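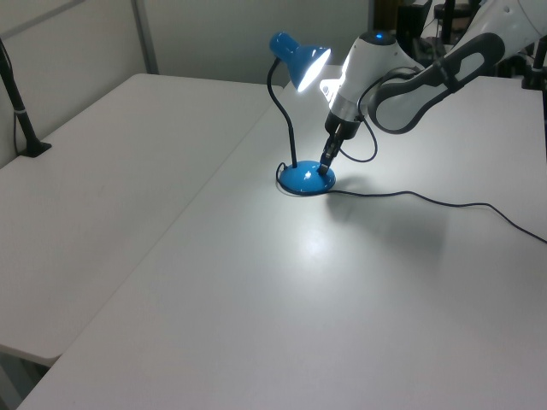

Blue gooseneck lamp, switched on, on the white table

Forum > Home and Garden > Lighting and Electrics
Thread: Swapping old halogen desk lamps for LED, worth it or not?

dusside_dan
We have 11 lamps between the house and the workshop, a mix of gooseneck, clip-on and one big floor lamp. Most still take halogen or old golf ball bulbs. I was going to wait until each one blew and then replace it, but my brother-in-law says to do the lot in one go and be done with it. The electric bill came in May and I would like it lower by winter. Has anyone done the whole house at once and did you notice any difference?

Hagos Gebreyes
Did ours two years ago. The difference on the bill was small. The kitchen spots made most of it because they are on all evening. A desk lamp that gets used for an hour a night is hardly worth bothering with for the money. I would do the kitchen and hall first and leave the rest.

pennywort
Disagree with Hagos on the desk lamps. It isn't only the bill. A halogen in a small metal shade gets hot enough to burn you when you go to tilt it. My daughter had a blister from hers. LED bulbs do get warm near the base but I can move the shade with my fingers.

Hagos Gebreyes
Fair point about the heat, I was only answering the question about cost.

old_fuse
Before you buy anything, write down the fitting for every lamp. Small bayonet, small screw, big screw, GU10, G9. I came home with 8 bulbs and 3 of them fitted. The shop took the others back but it was a second trip.

Also check the length of the bulb. Some of the LED ones are longer than what they replace and stick out past the end of the shade, then you get it straight in the eyes.

dusside_dan
Good shout, I will go round with a notebook. Is there any brand to go for or avoid?

Feven Alemneh
I have Ledex in most rooms and no complaints. Stenholm ones in the bathroom, two went within a year. Could have been the damp.

tinker_mo
The opposite for me. Ledex flickered on a dimmer and I sent them back. Stenholm have been fine in the same fitting.

Feven Alemneh
Were they the dimmable type? Ordinary ones won't work properly on a dimmer whatever name is on the box.

tinker_mo
Box said dimmable. It's an old dimmer though, came with the house.

old_fuse
It'll be the dimmer. The old ones have a minimum load and a single LED is under it. Change the dimmer and try again.

pennywort
Colour matters more than brand in my opinion. Get warm white (2700K) for the living room and bedrooms. I put cool white in my reading lamp and it was like sitting in the dentist's. Moved it to the garage.

Hagos Gebreyes
I prefer the cool ones for desk work. Warm white makes me sleepy and I can't tell navy thread from black.

marrow_man
Does anyone know if Negussie on the ring road still sells single bulbs? Everywhere else wants me to take a pack.

Feven Alemneh
They did at Easter. Back wall, past the paint.

dusside_dan
Thanks all. Went round with the notebook this morning. Five small screw, four GU10, one small bayonet, and the floor lamp has a fitting I don't recognise. Two pins, quite far apart. Any ideas?

old_fuse
Long thin tube with a contact at each end, or two pins at one end?

dusside_dan
Two at one end. Will measure between them after tea.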